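Textile Pattern and Repeat, Lecture 4: Scale, Ground and Direction

Notes for the evening group. Prepared by Ludmila Kratochvíl

Please read these notes before the practical class. The first three lectures were about where patterns come from. Now we begin with the work of the designer, and the first question is always the repeat.

1. What is a repeat

A repeat is the smallest part of a design which, when it is placed again and again, gives the whole cloth. The student often thinks that the repeat is one flower. Usually it is much more than one flower: it has the flower, the leaves next to it, the empty place between them, and half of some other motif which continues in the next repeat.

To find the repeat on a finished cloth, choose one small detail that is easy to recognize, for example the tip of one leaf. Move your finger straight up until you meet the same tip again. This distance is the height of the repeat. Then do the same to the side. If you do not meet it on the same level but halfway up, you have a half-drop.

2. The three arrangements we use in this course

Straight repeat (also called block). Every unit stands exactly beside and above the other. It is easy to print and easy to cut, but the eye finds the columns very fast.

Half-drop. Each next column is moved down by half of the height. Most floral cloth for furniture is made like this. The flowers make a diagonal, and a wide cloth looks calmer.

Brick. The same idea, but the rows are moved to the side. It is better for small motifs. With large flowers it can look like stripes.

In the exercise from last week, Khang Lại drew the same leaf in all three arrangements on one sheet. I ask everybody to do it in this way, because the comparison is then on one paper and you do not need to turn pages.

3. Scale

Scale is the size of the motif compared to the object, and the beginner thinks only about the size of the motif compared to the paper. The sample book Erix, which is on the shelf in our room, has a peony of 258 mm. On a curtain it is very beautiful. On a small pillow you receive one half of a peony and a piece of stem.

My simple rule: before you decide the scale, cut the shape of the object from paper, make a hole in this shape, and move the hole over your drawing. What you see through the hole is what the customer sees. Matěj Kollár calls this hole "the window," and we will use his word.

4. Ground

The ground is what is behind the motif. In two-color work the ground is half of the design. A dark motif on a light ground looks a little smaller than the same motif in light color on a dark ground. If you reverse the colors, draw the thin lines again. Thin white lines on black can be closed by the ink, and a petal edge is then lost. In the Plarkby test print we lost almost all the small veins for this reason.

5. Direction

A one-way design has a top and a bottom. A tossed design has motifs turned in many directions, and the cloth can be cut from any side. One-way designs need more cloth. For the chair project in the workbook, the one-way version needs 374 cm of cloth and the tossed version 258 cm, for the same set of seats.

6. Black and white florals on furniture

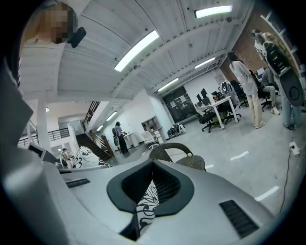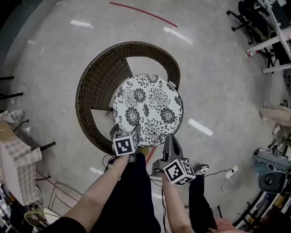
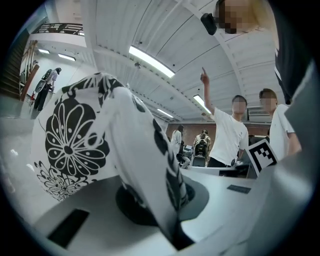 A round seat is the most difficult shape for a floral design. It has no corner, so the eye has nothing to compare with the direction of the flower, and a cushion can be turned on the chair at any time. For this reason I recommend a tossed design or a flower which is seen from the front. The large black chrysanthemum-like flowers on the white cushion in the wicker chair are a good kind of motif to study here, as such a flower has a center and petals going out from it, and a turned cushion does not disturb it much. Compare this with a tulip or an iris, which looks wrong when it lies on its side. Also the dark brown of the woven frame stays close to the black of the print. When you draw for a chair like this, put the color of the frame next to your sketch from the beginning.

7. Homework

Draw one floral repeat in black ink on white paper, half-drop, height 146 mm. Make a round window and move it over the drawing. Mark 2 positions: the best one and the worst one. Write under each a few sentences about why.

Svetozár Skála and Hamish Mahuika will bring their straight repeats again, with the seam corrected.

Reading: Catent workbook, the chapter on grounds. The part about engraving can be left out.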